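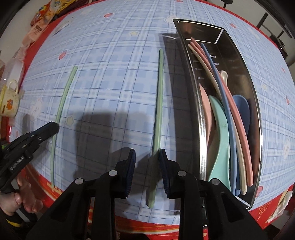

The blue plaid cloth, with strawberries, bunnies and one pair of green chopsticks.

9 October 2019

I have been suspicious of tablecloths for most of my adult life. My mother had one for every day and one for visitors, and as far as I could tell the chief result was that she did twice the laundry. You wipe a table. You cannot wipe a tablecloth, whatever the package says. So when I moved to Skolville I bought a plain table, put nothing on it, and felt pretty good about that for years.

Then in January I gave in. I blame the table, which has a ring on it from a hot pot and a long scratch I can't explain, and I blame Vlasta Omerović, who came over for noodles, looked at the ring, and asked if I was planning to sell the place. Vlasta owns more table linen than some restaurants. I asked her what I should get and she said "anything, at this point."

What I got is light blue plaid with thin white and darker blue stripes. It also has pink strawberries on it, and white bunny faces, and little yellow stars. I did not notice the bunnies in the shop. I'm a grown person with a mortgage and I eat dinner on top of cartoon rabbits. There's a red border along the front with orange and yellow line patterns running through it, and I still don't see what that has to do with the rest. It looks like somebody had two tablecloths half finished and a deadline.

I bought it at Jotalgate, on the upper level, where they keep the household stuff between the luggage and the candles. The sign promised "easy care fabric." I have read that phrase on things that needed ironing, things that shrank, and one bath mat that came apart in my hands. So I gave it a fair trial.

Soy sauce came first, because it always does. I left a spill for the length of a phone call, then washed the cloth with everything else. It came out, mostly. If you know where to look there's a shadow of it near one of the strawberries, and I do know where to look, so it bothers me every time. Chili oil was worse and took 2 washes. Tea was fine. Beet soup I haven't tried and don't intend to.

Sliding is my real complaint. A cloth on a smooth table moves when you move, and if you lean on it to reach for something, your dinner comes along. Vlasta told me to put a felt pad underneath. So now I'd be buying a thing to protect the table and a second thing to hold the first thing still. I said no to that for months. I have since bought the pad, and it does help, but I want it noted that I resent it.

Now the chopsticks. They're pale green, and they came from Delić, the small shop by the bus station that sells mostly kettles. I'd been using the disposable kind that come with takeout, which I saved in a drawer until the drawer wouldn't shut. Vlasta said real ones would change how I eat. They haven't. I eat the same noodles at the same speed. They do look nice on the blue, I'll give her that, and they're easy to find on the table, where the old ones had a way of ending up under a napkin.

They roll a bit, though. I set them down and one wanders off. The sensible answer is a chopstick rest, and you can see where this is heading, with the felt pad and all. I've been laying them straight on the cloth, pointed away from me, and if that's bad manners then the bunnies can report me.

I should mention that before any of this I looked at replacing the table itself. Postura had one I liked at 3499, marked down to 2389, with a surface the salesman said would never mark. I asked him whether "never" included a hot pot. He said to use a trivet. I already know to use a trivet, and if I were the sort of person who remembered the trivet I wouldn't have been standing there. I went home and looked at the ring for a while and kept my money.

Would I tell anyone else to buy a tablecloth? I'd say check the pattern all the way across before you pay, and don't believe anything printed on a sign. Mine has stayed on the table since January apart from laundry days, and I notice I haven't folded it away when people come over, bunnies or no bunnies. Vlasta has offered me one of her spares for the winter, something in dark green with a fringe. I told her I'd think about it. A fringe sounds like it would end up in the soup.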